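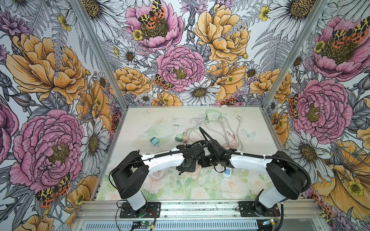
Section 4 covers chore trials on the Losico two-arm cell. Read before you run anything with a cord on it. Short version of where we are: picking up blocks, fine. Wiping, mostly fine. Cords, not yet. A pile of charging cables on a flowered mat, some white, one mint green, one pale pink, with the wall chargers off to one side and a power strip under the grippers, is the hardest thing in this guide and it's the one everybody asks for first. Don't start there. Do 4.1 to 4.3 on a clean mat, then come back.

Losico Cell Guide > Chore Trials > 4.4 Sorting and Plugging Cables

4.4 Sorting and plugging cables

Needs: arm firmware current, Dredau planner installed, both arms calibrated (Section 2). Power strip NOT connected to the wall. Leave it dead for the whole trial.

CAUTION: Never run this with a live strip. The grippers are metal under the pads and the arms do not know what a socket is.

Set up

1. Press stop. Wait for both arms to settle.

2. Lay the mat flat. Patterned is OK and in fact we want it, most people's homes are not plain gray. Smooth out any ridge, the grippers catch on them.

3. Strip goes in the middle where both arms can reach it. Tape the underside or it slides.

4. Drop the cables at the rear of the mat. Drop, don't arrange. A neat row tells you nothing about a real kitchen drawer.

5. Chargers to the left of the pile. Prongs any way up.

6. Check the black conduit on each arm. Should follow the link with a bit of slack at the wrist. If a tie has popped put a new one on before you go further.

7. Brush off the front rail. Crumbs and bits of trimmed tie get under the mounting plates.

Note: wallpaper walls can be swapped but recalibrate the color balance after. Light colored cables over light flowers are the worst case. White on white daisy, forget it.

Run

8. Clear hands out. Release stop.

9. Load task CABLE_SORT. Speed limit 200 mm/s. Do not raise it, the tangle tightens when you pull fast.

10. Start. The right arm should pick a free end and lift. Left arm pins the pile.

11. If the same end gets dropped 2 times, stop and log it. Don't help with a finger.

12. When a cable is free it goes to the front of the mat. Next one.

13. Only after sorting is done load CABLE_PLUG. One charger, one socket. Expect misses.

CAUTION: If both grippers hold the same cable and the link joints start to whine, hit stop right away. The cable loses. Sometimes the wrist loses, and that's a long wait for parts from Bedov.

What to expect

Results from the bench, Tsz-kin Chiu, 2/24/19 build:

Sorting attempts: 291
Cable fully separated, no help: 200

Good for a bench test. Not good for a house. A person does it while on the phone. Also those were mostly two-cable piles, Shu-fen Yeh reran a batch with bigger tangles and the arms spent most of it tugging at loops that looked like ends. Plugging in is worse. Getting a charger out of the pile and turned prongs down works some days, getting it seated in the strip is hit or miss and we dont quote a number yet. Small metal connectors get knocked more than gripped.

So if a customer asks can it tidy the charger drawer: no. Can it show you where it gets stuck: yes, very well.

Troubleshooting

Grippers touch over the strip. Keep-out zone too small. Widen it in Dredau, Cell tab.

Arm reaches for a flower or a moth. Happens with printed backgrounds. Retake the empty-cell reference, mat in, cables out.

Arm won't see the pale cable. Turn the side lamp down, not up.

Cable under the strip. Stop, move it yourself, start the trial over. Dosen't count as a pass.

Board error at start. Check the thin wires at the small boards under the arms, they work loose. Power off first.

After the run

14. Stop, power down, arms parked.

15. Look at every cable for nicks. Nicked ones go in the scrap bin, never back in a drawer or on anybody's phone.

16. Save the log to the Kong folder with the wall pattern and mat pattern in the name. We can't compare runs without it.

Plugging gets rewritten in July when the new finger pads are in. Until then skip step 13 for demos.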